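Lambrechts Open Day — Walk-Through Safety Checklist
Area: Demonstration hall, handheld gripper station
Date: 3/19/18
Status key: OK / Fix / See comment

1. Entrance and sign-in — OK
Sign-in sheet present. The pen is on a string, the string is on nothing.

2. Visitor route marked on floor — Fix
Tape leads visitors confidently to the supply closet. Re-lay before doors open.

3. Exits clear — See comment
East exit clear. West exit had a Pluradmont banner across it, very handsome. Moved.

4. Fire extinguishers — OK
2 in the hall, both tagged through April.

5. Occupancy — OK
Limit is 68. Noltard has invited 1,620 people by email and is relying on human nature. Door count required.

6. Visitor barrier at station — Fix
Rope is at knee height. It will stop a determined toddler. Raise it.

7. Pinch points — See comment
Operators keep fingers behind the jaws. Visitors who try the grippers get the Sistia briefing first, all 14 slides of it, or the short version if there is a line.

8. Station cables — Fix
Gripper cables need slack for the operator but must not reach the walkway. Cables on the floor behind the station to be bundled and covered.

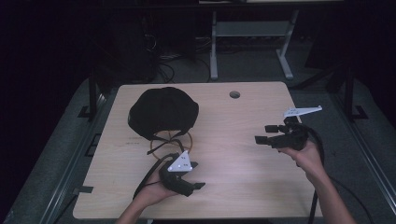 Item 8: both grippers in hand, cap and wire ring on the table, cables at left and right.

9. Table and rails — OK
Clamps checked by hand. No wobble, even when leaned on by the inspector, who is not small.

10. Emergency stop, conveyor demo — OK
Tested twice. The second time was an elbow.

Recheck items 2, 6 and 8 before opening.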